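Small washroom makeover, carpet and vanity questions
Posted in Bathrooms, 26 Mar 2024

Culler
We're tidying up the small room at work with the basin in it. Vanity has a grey marble-look top with a white sunk-in basin, dark doors and short black legs. Budget is up to 300. Pictures first, questions after.

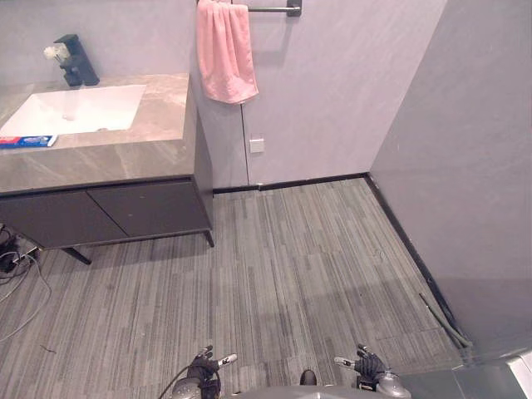
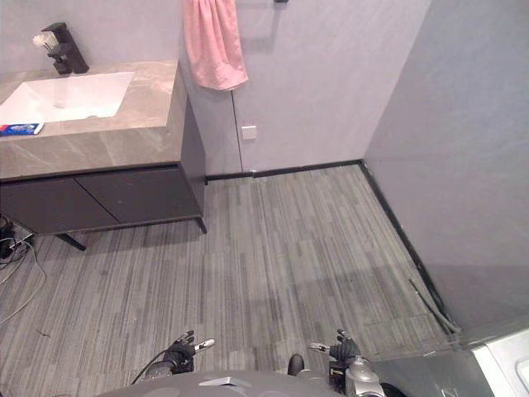
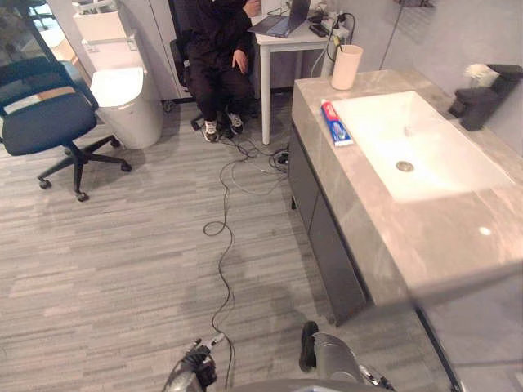 My main question is the flooring. It was laid in February and Lærke Þórarinsdóttir, who runs the office, wants it kept. I say carpet next to a basin is asking for trouble. The grey stripes do hide marks, I'll give her that. Would you lift it or leave it?

Trakum
Lift it. Vinyl planks, job done in a day. Carpet near a toilet smells sooner or later.

Broltside
Disagree. If it's only hand washing, leave it and put a mat down by the vanity. We've had carpet in ours for 6 years with no bother.

Trakum
Six years of what, though? Have you ever had a corner up?

Broltside
Yes, 2 of them. Fine underneath.

Çınar
I'd sort the cables on the floor in the last picture before spending anything. Clip them along the black skirting. And move the pink towel nearer the basin, it's a drip across the carpet every time.

Culler
Fair point on the towel. The rail is screwed to the wall panel so I'd have to fill the holes.

Çınar
Stick-on ring, 24 at our local place. Leave the rail up for a spare.

Trakum
Still say vinyl.

Culler
Will try the mat and the ring first and ask Lærke about the rest.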